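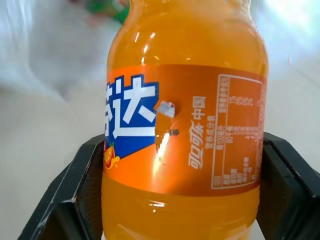

Why not just close the fingers until they stop, somebody asked when I gave a version of this in Flindau, and then asked it again in the hallway in case I'd been dodging. I had been, a little. So the talk now starts there.

Slide 1. Say hello. Say the title once and move on, it's too long.

Closing until the fingers stop is a fine controller for a block of aluminum. A soda bottle gives. The fingers stop when the motor current crosses a threshold, and on a soft plastic wall it crosses late, after the wall has already moved. Our first version of Viro did exactly this and called it grasp success. The log line was green. I still have the log line.

Slide 2. Glare. Point at the bright streak on the label. The orange body is easy, any segmenter will hand you a nice orange blob. The streak is where depth goes wrong. Wendt (our perception package, for those who came in late) returns holes wherever the plastic is clear or shiny, and the old planner filled holes with the median of the neighbors. A median of bad neighbors is a confident wall in the wrong place. Pause here. People who have done this will laugh, everyone else will check their phones.

What we do now: holes stay holes. The planner gets a mask that says "don't know" and has to choose contact points outside it. If it can't find two, it asks for another view. Took 13 lines to write and most of January to get merged.

Slide 3. Timing. One extra view costs 640 milliseconds on our machine, arm motion included. Someone will say that's slow. Agree with them. Then say what the retry costs after a dropped bottle, and let them do the subtraction.

Slide 4. The table. Both arms up, everything out: chips, a paper cup on its side, plastic bags, the bottle lying down. Let them look for a few seconds before talking. Resist the joke about my kitchen. 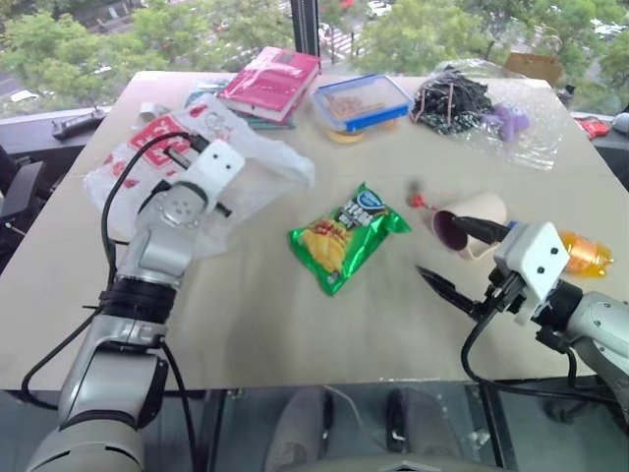

Two arms means two planners, or one planner with twice the joints. We tried one. It found beautiful coordinated paths, usually after I'd gone for coffee. Now each arm plans alone and reserves a volume of space for a slice of time, like booking a meeting room. Also like booking a meeting room, an arm sometimes reserves the space and then doesn't show up. Reservations expire after 2 seconds. Before we added the expiry, both arms would stand there being polite to each other until lunch.

Mention Burnier here: they wrote the reservation server, it's small, it's readable, the config file is a war crime. They know.

Slide 5. Bags. Slow down. Thin translucent bags have no useful depth and no fixed shape, so the usual "fit a box, grasp the box" gives you a box full of air. We pinch at the highest crease we trust. This gets some 82 percent of first tries in our tests, on our bags, under our lights. Say all three of those out loud.

Slide 6. Replay tool. If the demo laptop is behaving, scrub to the bottle grasp and turn the mask on and off. If it isn't, use the backup slide and don't apologize for five minutes like last time.

Questions they'll ask: force sensing (yes, in the wrist, noisy), why we don't learn the whole thing end to end (budget, then taste), and whether the code is out (Viro yes, Wendt after the cleanup, see you next year).

Leave the repo address up. Take the clicker out of my pocket before sitting down.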